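飾りかぼちゃの置き場所と皿のこと

玄関の棚に置く小さい飾りかぼちゃを、今年は二つ買いました。オレンジと白の縞が入った、平たくて筋のはっきりした形のものです。食用ではないので、買ったら飾るだけです。それでも毎年、どこにどう置くかで何日か迷います。今年は皿を使うことにしたので、そのことを書いておきます。

去年までは棚板にじかに置いていました。三つ買って一列に並べていたのですが、一つが底から傷んで、棚板に輪の形の染みが残りました。重曹で拭いても取れず、今もその上に鍵入れを置いて隠しています。買ったのは9月の終わりで、気づいたのは11月でした。毎日前を通っていたのに、上からしか見ていなかったわけです。飾りかぼちゃは上がきれいなままでも底から柔らかくなります。

皿を使えば棚は汚れません。問題は二つのかぼちゃを両方載せるか、片方だけ載せるか、皿をどのくらいの大きさにするかです。棚の奥行きは30センチで、鍵入れもあるため、大きい皿は入りません。

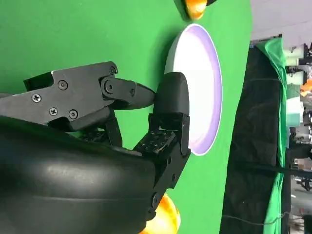

皿選びで最初に決めたのは形でした。四角い皿は棚の縁と平行に置かないと曲がって見えるので、うちのように毎朝だれかの鞄が当たる場所には向きません。丸なら少しずれても気になりません。色は白っぽいものにして、緑の台の上に置いて見てみると、皿の丸い形がはっきり出ます。うちの棚板は茶色なのでここまでの差はつきませんが、下の色が濃いほうが皿の輪郭が分かりやすいということは覚えておこうと思いました。

買ったのはFlarnanceという食器の店の、縁が立ち上がった浅い皿です。値段は1,796円でした。飾りかぼちゃ二つより高いです。最初は家にあるケーキ皿で済ませるつもりでしたが、縁が低くて平らなので、かぼちゃが少し動くだけで外に出てしまいます。縁の立ったものなら、転がっても途中で止まります。

同じ店でPremovという籐風の敷物も見ました。かぼちゃには合いそうでしたが、底が傷んだときに編み目に入り込むと洗うのが面倒なので、やめました。一緒に行った姉は敷物のほうがよかったと帰りの電車でも言っていました。来年、姉が自分の家で試すそうです。

かぼちゃ自体の話もしておきます。二つとも近所のSomboonという花屋で買いました。店先の木箱に山になっていて、好きなものを選べます。選ぶときに見たのは次のところです。

・平らな場所に置いて傾きすぎないか
・へたのまわりに柔らかいところがないか
・押してへこむ傷がないか
・縞の出方

最後の縞は好みです。白の多いものとオレンジの多いものを混ぜる人もいますが、わたしは似たもの同士にしました。離して置いたときに対に見えるからです。同じ箱には緑一色のものや、いぼのあるものも入っていました。いぼのあるものは埃が取りにくく、一昨年に一度買ってそれきりです。

家に帰ってから、固く絞った布で表面を拭き、新聞紙の上で一晩置きました。筋の谷に土が残りやすいので、綿棒も使いました。洗剤は使っていません。ニスを塗ると長持ちするという話も読みましたが、つやが出すぎるのが好きではないので塗りませんでした。

置き方はいくつか考えました。まず、一つを皿に載せて、もう一つは皿の外に出す置き方です。 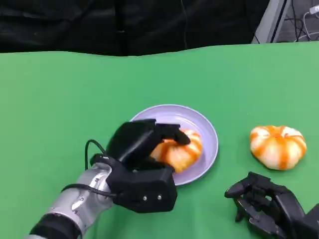
薄紫の皿に一つ、もう一つは間をあけて台の上に。

二つの間に隙間があると、それぞれの形がよく見えます。くっつけて置くと筋と筋が重なって、ひとかたまりに見えてしまいます。皿の薄い紫とオレンジの組み合わせは、買う前に思っていたよりも落ち着いています。紫とオレンジというとハロウィンの袋菓子の色を想像していたのですが、このくらい薄い紫ならそうはなりません。

ただ、片方が皿の外にあるので、染みの問題は半分しか片づきません。皿の外に出すほうの下には、透明なコースターを敷くことにしました。前から見ればほとんど分かりません。見る角度によっては光りますが、玄関の照明は暗いので平気です。

皿に載せるほうを真ん中に置くか、どちらかに寄せるかも迷いました。真ん中に置くと、供え物のように見えます。少し横にずらすと、たまたま置いたように見えて、わたしはそのほうが好きです。もっとも、棚の前を通るたびに家族が少しずつ動かすので、あまり細かく決めても続きません。 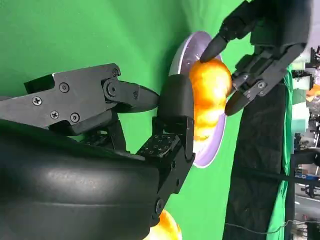
Merja Riihimäkiさんからは、先週の記事のコメント欄で、皿に載せるなら一つだけのほうが長くもつ、二つを触れ合わせておくと接したところから傷む、と教えてもらいました。毎年10月から窓辺に並べていて、触れているところだけ先に色が変わるのだそうです。さらに、週に一度は持ち上げて底を指で押してみるとよい、とのことでした。

言われてみれば、去年の三つは隣同士が触れていました。傷んだのは真ん中の一つです。棚板の染みばかり気にしていて、並べ方のほうは考えていませんでした。

週に一度の確認は月曜の朝にしました。燃えるごみの日なので、傷んでいたらそのまま出せます。持ち上げて、底を押して、皿を拭いて戻すだけです。ついでに重さも量っています。台所の秤で、皿に載せているほうが最初の週に77グラム、三週目に71グラムでした。中の水分が抜けているのだと思います。もう片方は量り忘れた週があるので、ここには書きません。軽くなっても見た目は変わりません。

もう一つ試したのが、皿には何も載せず、かぼちゃを両側に置く方法です。
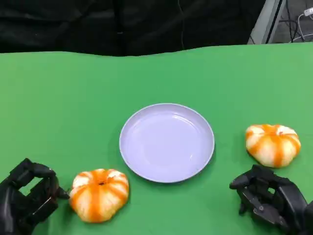
空の皿をはさんで、左右に一つずつ。

皿を空けておくと、そこに別のものを置けます。うちなら鍵か、郵便受けから出したばかりのはがきです。鍵入れをやめて皿に替えれば、棚の上のものが一つ減ります。染みはかぼちゃの下のコースターで隠せばいいので、それも都合がいいです。

左右の高さをそろえるかどうかは、棚の奥行き次第です。奥行きのある台なら、片方を少し手前、片方を少し奥にすると、きっちりした左右対称にならずに済みます。うちの棚では鍵入れをどけても前後の差は指二本分くらいしかつけられませんでした。それでも、まっすぐ一列よりはいいです。

向きも少し変わります。へたのくぼみが正面寄りに見えるように置くのと、奥へ傾けて縞だけ見せるのとでは、同じかぼちゃでも感じが違います。底が真っ平らではないので、置いてみると自分で止まる角度があります。無理に起こさず、その角度のままにしています。

Orvokki Karppinenさんの本に、季節の飾りは日用品の邪魔にならない場所に置かないと一週間で片づけられてしまう、と書いてありました。うちはまさにそうで、居間のテーブルに置いた年は、夕飯のたびに椅子の上へ移され、そのうち椅子の上が定位置になっていました。玄関に移してからは最後まで置いておけます。皿に鍵を入れるようにすれば日用品と一緒になるので、片づけられる心配はもっと減るはずです。

今のところは、皿に一つ載せて、もう一つを横に置く形に戻しています。空の皿に鍵を置くのは便利でしたが、出し入れのたびに皿と鍵が当たる音がして、朝早く出る日は気になりました。小さい布を敷けば済みそうなので、Ziverの端切れ市で何か探してきます。厚手の、できれば灰色のものがほしいです。

12月に入ったらかぼちゃは下げて、皿だけ残します。次に何を載せるかはまだ決めていません。松ぼっくりは去年拾ったものが押し入れの箱に入っていますが、虫がいないか一度確かめてからにします。

皿の大きさを知りたい方がいたらコメントに書いてください。測って返信します。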